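FOR IMMEDIATE RELEASE
June 1, 2021

Stultia shared workshop opens its bin picking build to the public

Jokdale - Members of the Stultia shared workshop are opening up their robot arm build, plans and all, to anybody who wants to copy it, fix it or tell them where they went wrong. The project is called Medomska. It's a KUKA arm that reaches down into a metal bin and tries to pick up household odds and ends. Free plans, free code, open bench night later in June.

The build was led by Huệ Trương, a Stultia member who repairs sewing machines for a living and had never programmed an arm before this one.

"We wanted to do it with stuff a normal workshop has lying about," said Trương. "Clamps, offcuts, acrylic sheet, cable ties. The arm is the expensive bit, no getting around that. Everything near it is cheap and you can pull it apart in an evening."

The arm works over an open grey bin set up beside the bench boards, a bar clamp at the corner. Brushes, balls, blocks, lumpy rounded things. Members bring things from home and in they go, no sorting by colour or shape. A hairbrush is a favourite test object - long handle, round head, awkward balance.

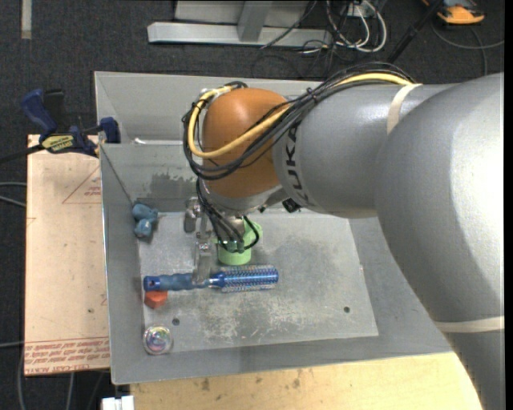 Grip is the part that has eaten most of the build time. Two sets of fingers were scrapped before the current metal ones. Hoses and cables run down the outside of the arm to the wrist, which makes them easy to get at and also easy to snag, so the plans include a page on leaving enough slack. Read that page first. Trương says she'd of saved herself a month.

The current software, written by members under the name Khương, logs every try, good or bad. So far the logs hold 340 tries, and 252 of those ended with the object lifted clear of the bin. Clear see-through things are still the worst. Small flat blocks under bigger things, also bad. The group is publishing the misses along with the rest.

"People only ever show the good ones," said Trương. "I learnt more from the drops. Some of them are pretty funny too, the brush goes flying."

What's in the release:

Drawings for the finger brackets and the bin stand
Parts list, with swaps for things that are hard to get
The Khương code, plus setup notes
All 340 logged tries
Safety checklist used at Stultia - please dont skip it

The plans assume the builder already has access to an arm. Notes for smaller hobby arms are in progress and will be added when somebody has tested them properly. Anyone with a smaller arm who'd like to be that somebody should get in touch.

The open bench night is at the Stultia workshop in Jokdale. Room for 200 through the evening, in small groups, and closed shoes are a must. Kids welcome with an adult. Visitors can bring one object from home for the bin, nothing breakable, nothing heavier than 2 kilograms, nothing you'd be sad to see droped. Entry is free and a gold coin for the tool fund is always welcome.

Interviews and bench visits for media can be aranged before the night, mornings are best.

Media contact: Huệ Trương, Medomska project, Stultia shared workshop, Jokdale

ENDS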